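Home Browse Topics Ask Members Help Sign in

Sorting a late aunt's buttons and beads without losing my mind

Hello everyone, and thank you in advance for reading, because I do tend to go on. In May I inherited my aunt's sewing things, which came to 11 biscuit tins and a hatbox. Most of it is buttons, with beads, hooks, snaps and the odd thimble mixed in. She sewed for half the street in Cairns before she moved to be near us, and I don't think she ever threw away a fastener in her life.

I would love to have it all in order so that I can use it, but every time I tip out a tin I end up sitting there for two hours looking at pretty things and putting them all back. Do I go by color, by size, or by what they're made of? And what do you keep them in? I have one table, evenings only, and a cat.

– hallix_mends

jenetti

Oh, I envy you those tins! I did my grandmother's a few winters ago and I'd say go by color first, and don't let anyone talk you out of it. When you're standing there with a blue cardigan that's missing a button, you are going to look for blue. Size can come later, and you may find you never need it.

Do one tin at a time and set a timer for 30 minutes. When it rings, put the lid on and go make your tea. I used muffin pans for the first rough sort, and then moved everything into flat divided boxes once I knew how much of each color I had. Please don't buy the boxes first. I did, and I had far too many small compartments and nowhere for the big coat buttons.

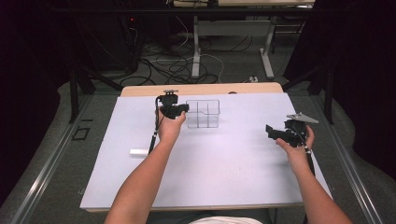
The other thing I'd tell you is to keep the sets together before you do anything else. If you come across four or more that match, thread them on a bit of cotton and tie it off – it takes a minute, and it will save you hunting for the sixth one through every box in the house. My largest set was 134 little shirt buttons, all on one string, and I still haven't decided what to do with them.

Work on a light towel if you can, so they don't roll. And shut the cat out. I'm sorry, but you must.

multari_b

I just have mine in jars. Looks nice on a windowsill, can't find anything.

cairns_needle

I agree with most of what jenetti said, but I'd pull out the metal ones and anything that smells odd before sorting by color. Some old plastics go sticky and spoil whatever is next to them, so those should sit on their own in a paper envelope. Don't wash the whole lot either. Wood and fabric-covered buttons hate water, and a dry soft toothbrush gets most of the dust off. I got to 1,210 before I stopped counting mine, and I only regret the ones I soaked.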